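Progress Report to the Program Office, Tarnstead Handling Cell
Reporting period ending December 4, 2024
Prepared by Rónán McGrath, Gusero

1. Status

Work package 3 is behind plan. The pick-and-place trials on soft items were stopped partway through the period after a gripper fault, and they have resumed at reduced speed only. Work packages 1 and 2 are closed. Spending is within the approved budget, and we are not asking for more funds in this report. We are asking for a change to one milestone date, covered in section 5.

2. The fault

The trial task is simple. The arm takes a soft item from the case, carries it over the table, and returns it. The item and the case were chosen in May with Kumarasinghe, who needed a deep container with a raised rim and an item that deforms under load.

During cycle 92 of the endurance run the controller lost the signal from the gripper while the fingers were near the rim of the case. The jaws should have held their last commanded width. They opened instead, and the item dropped. The arm went on moving for 400 ms before the monitor stopped it. Nothing was damaged and no one was inside the marked area. We have logged it as a safety event all the same, as the stop was later than the limit in our risk assessment.
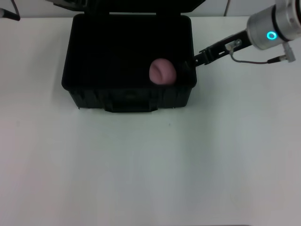 Figure 1. Gripper at the right side of the open case, with the pink test item inside.

3. Cause

Two separate problems were found.

The first is in the gripper wiring. Rónán Ó Néill bench-tested the removed cable and found an intermittent break in one conductor, close to the connector. The break opened when the cable was bent toward the wrist and closed again when it was straightened, so the startup check never caught it. The bend is tightest when the arm reaches down at an angle, and the case task asks for that pose in every cycle. Earlier tasks did not.

The second is in software. The gripper driver treated a lost signal as a request to return to the default state, and the default state was open. This setting came with the driver as supplied by Rasari and was not reviewed when the driver was installed. Our acceptance test covered loss of power but did not cover loss of signal.

The late stop follows from the second problem. The monitor waited for 4 missed messages in a row before acting, and each time the signal came back briefly the count was reset.

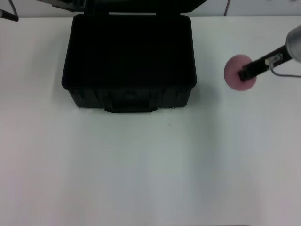
Repeat trials were run at low speed to check holding behavior with the item in the jaws and the arm clear of the case. The signal line was interrupted by a switch at set points in the move. With the original driver setting the jaws opened each time. With the revised setting they held width and the arm stopped inside the limit.

4. Corrective actions

Gripper cable replaced, with a longer service loop. Done.
Driver default on signal loss changed from open to hold. Done.
Monitor changed to act on the first missed message, with no automatic reset. Done.
Loss-of-signal case added to the acceptance test. Draft with Ó Néill for review.
Cable bend check added to the weekly inspection sheet. Open.
Risk assessment section on dropped items rewritten. Open.

Holding on signal loss has a drawback. If a finger or sleeve is caught, the jaws will not release by themselves. Grip force is therefore capped in software until a manual release is fitted, and the cell may not be entered while the arm is enabled.

5. Effect on the plan

The endurance run must be restarted from zero, as results taken with the old cable cannot be combined with the new ones. We expect a delay of up to 3 weeks on milestone 3.2. Milestone 3.3 can keep its date if full speed is approved when the rewritten risk assessment is signed.

Decision requested: approval of the revised date for milestone 3.2.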